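Section 5. Washing light-colored cottons on the Zomlow 2501

This section covers loads of white and pale cotton: shirts, undershirts, pillowcases and sheets. For wool, silk and anything with a "hand wash" label, see Section 11. The machine must be installed and leveled before first use.

5.1 Before loading

1. Turn the water supply on at both taps. Check the hoses for drips.
2. Empty all pockets and close zippers.
3. Read the care label on each item. The lowest temperature on any label sets the limit for the whole load.
4. Lay each item flat in good light and look over the front, then the back. Collars, underarms and the lower front are where marks are most often missed.
5. Set aside any item with a stain and treat it as described in 5.2.

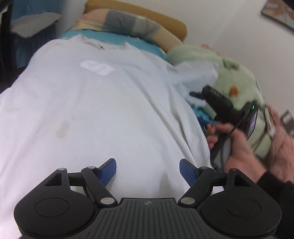 NOTE: Do not sort by color alone. A heavy bath towel and a thin shirt spin dry at different rates, and a mixed load may trigger the out-of-balance code E16. If this happens, open the door when the lock releases, spread the load by hand and restart the spin.

5.2 Treating stains

1. Identify the stain if possible. Protein stains (egg, milk, blood) need cold water. Oil and grease need liquid detergent applied directly to the dry fabric.
2. Work the detergent in with a fingertip or a soft brush, from the outer edge of the mark toward the center.
3. Leave for 16 minutes. Do not let the detergent dry on the fabric.
4. Rinse under the tap and load the item at once.

CAUTION: Never mix chlorine bleach with vinegar, ammonia or rust remover. The fumes are dangerous. Use bleach only in the compartment marked with a triangle, and never above the MAX line.

CAUTION: Do not put items treated with solvent or dry-cleaning fluid in the drum. Air them outdoors first until no smell remains.

5.3 Loading and detergent

1. Load items one at a time, unfolded. Fill the drum no higher than the upper row of holes.
2. Pull the drawer out to the first stop. Put powder in the left compartment. For liquid, fit the Zerberg insert – the small gray flap supplied in the accessory bag – before pouring.
3. Close the drawer fully. The machine will not start with the drawer open.

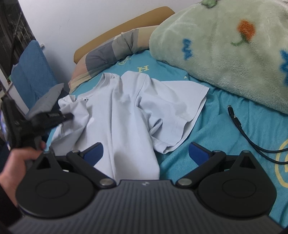 Bed linen needs more room than its weight suggests. Fitted sheets are the usual cause of tangled loads, as the elastic corners gather smaller items and hold them in a ball through the rinse. Wash them on their own, or with pillowcases only. A strong-colored sheet, such as a turquoise one, should be kept away from pale shirts for the first five washes, even if the label says the dye is fast. Close duvet covers at the open end before loading.

5.4 Selecting the program

1. Turn the dial to COTTON LIGHT.
2. Press TEMP until the required setting shows.
3. Press SPIN to lower the spin speed if items crease easily.
4. Press and hold START until the door lock clicks.

NOTE: The time shown is an estimate and is corrected after the first fill. In homes with low water pressure the display may pause – wait for it to resume before calling for service.

For parts, contact the Muñoz service desk in Kesitcombe and quote the model number on the inside of the door.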